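Questions people ask us about Lent and Easter at Vineden

We love getting your questions, and a good many of them come round every year, so we have gathered the usual ones on this page. If yours is missing, please ask at the door after any service or write to the parish office!

What is Lent, and why does it last so long?

Lent is the stretch of weeks leading up to Easter, and it recalls the forty days Jesus spent in the wilderness. If you sit down with a calendar you will find more than forty days between Ash Wednesday and Easter (people do, every year, and they write to us) and that is because the Sundays are left out of the count. Every Sunday is a little Easter of its own.

Do I have to give something up?

Plenty of people do, and chocolate is still the favorite. Others take something on instead, such as a daily psalm, a weekly phone call to someone who lives alone, or a regular gift to the food shelf. Pick something small enough that you will still be doing it in the third week. And if you slip, well, start again the next morning. We have all been there.

I am not baptized. May I come to the Easter Vigil?

Yes, please do! The Vigil begins in the dark outside the Horniteo Street doors, and everyone is handed a candle as they come in. We have 100 candles ready and will happily cut tapers if more of you turn up. It is a long service, close to 2 hours, with a good deal of Scripture, so wear a warm coat and feel free to sit whenever you need to.

Can my children come along?

Of course. Children are welcome at everything, and nobody minds a bit of noise. The McPhee Room stays open throughout if a small person needs a run around.

How do I join the Lent study group?

Ewan Tipoki leads it, and the first thing he will tell you is that you don't need to know any Greek. The group is reading the Passion in the Gospel of Mark this year, a chapter or so at a time, with plenty of room for talk. Names should reach the office by March 19, 2022, so we can order enough booklets. You can also follow along from home, and the readings will be sent to you by email.

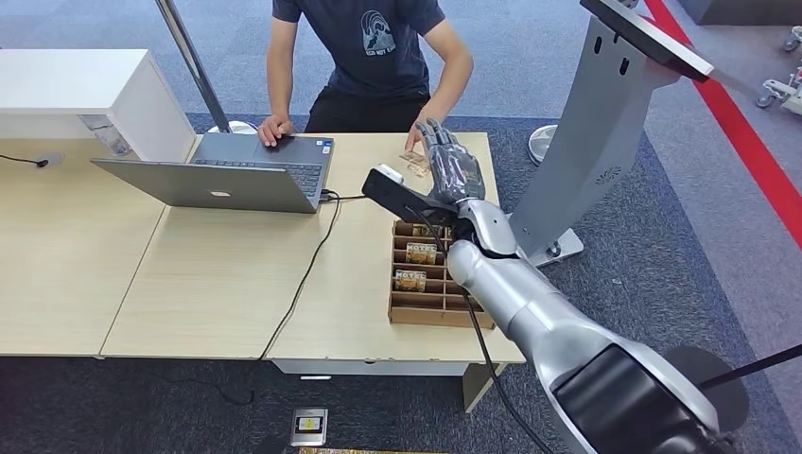

Where can I park?

The lot behind the church fills up early on Easter morning, so do try the Renach Avenue side, where there is usually space along the curb. Please leave the spots nearest the ramp for anyone who finds walking hard.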